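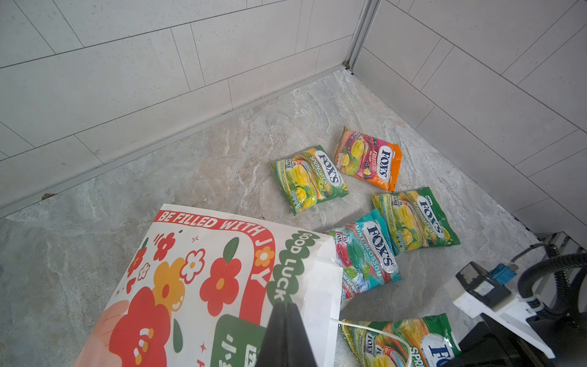 Photo: Zerrin Kahraman / Hiltari

Section 4. Setting up your reward tiers

Welcome back! By now your Hiltari campaign page should have a title and a funding goal, so we can move on to the part most people enjoy - deciding what your backers will get for their money.

1. Open your campaign and choose Rewards, then Add a tier.

2. Give the tier a short, friendly name and type in the pledge amount. Please use whole pounds, as pence are dropped when you save.

3. Write your description. You have up to 2,000 characters, but do keep the important things (what it is, how many, when it ships) near the top, where people reading on their phones will find them.

4. Set a limit if your stock is small. Leave the box blank for no limit.

Note: the Umitz page layout shows only the first 47 characters of a tier name.

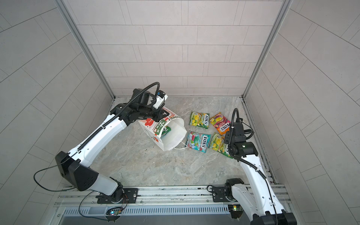

Two arms and a paper bag, tiled enclosure

5. Choose where you can post to, and add a postage charge for each region. Backers see this added to their pledge before they confirm.

6. Press Preview, have a good read through, and then press Publish tier.

Caution: once a tier has 2 or more backers, its price can't be changed. You can still close it and open a new one, and your existing backers will keep what they pledged for.

If you get stuck, write to Kaan Uysal on the campaign help desk. Adding a stretch goal is covered in Section 5.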